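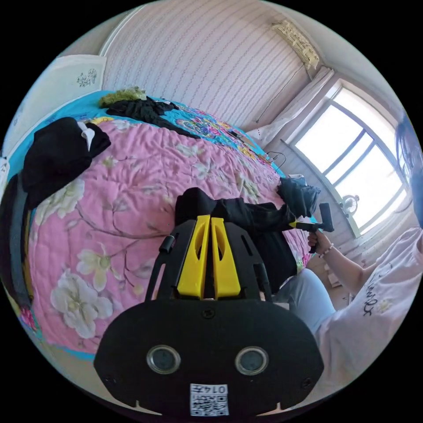 Pastis Expands Home Recording Program for Garment Handling

DALLUVBY - Pastis announced in August that its home recording program has grown to 37 households and will continue through the winter. The program gathers examples of everyday work with clothing and bedding, performed by people in their own homes with hand-held grippers, and supplies them to the learning system known as Arai.

Garments are among the hardest household objects for an automated system to handle. A shirt has no fixed shape once it leaves the hanger, and a dark garment lying on another dark garment offers few visible edges. Arai learns from examples of people carrying out the same tasks with the same type of gripper that a robot arm would later use. Each gripper carries its own camera, so the view recorded during a task is close to the view the system will have when it works on its own.

Participants work on the surfaces they would normally use. In many homes this is the bed, where a patterned quilt, a pile of black clothing and daylight from a nearby window may all be present in one recording. Pastis does not ask households to clear the room, change the bedding or adjust the lighting.

"Our early recordings were made on a plain gray table, and the system learned that table very well," the company said in a statement. "Performance fell as soon as the cloth was moved to a printed bedspread. Recording in homes has given us the variety we could not build in a studio."

The current collection includes 117 hours of accepted recordings. These are divided into five task groups: picking a single garment from a pile, turning a garment right side out, spreading it flat, folding it, and placing it on a stack. Failed grasps and second attempts are kept in the collection when the participant goes on to complete the task - such passages have proved useful in teaching the system to recover from a slip.

Every participant receives a training session before recording begins, and sessions in the home are limited to 7 tasks before a rest period. Recordings are reviewed by the Zatlow data office, where staff check that the gripper's position was tracked throughout and that the start and end of each task are marked correctly. Material that does not meet these requirements is returned for a repeat session or withdrawn.

Households take part under a written agreement and are paid for their time. They may ask for a recording to be removed at any point before it is added to the training collection. Faces and personal documents that appear in a recording are masked during review, and addresses are stored separately from the recordings.

The next phase will add bed linens, towels and children's clothing, with priority given to households that dry and sort laundry in small rooms. Applications from residents of Dalluvby and the surrounding district are being accepted now. Applicants must be adults and must have a bed or table available for the length of a session.

About Pastis

Pastis develops learning systems for household automation. Its recording program is managed from Dalluvby, with data review carried out at Zatlow.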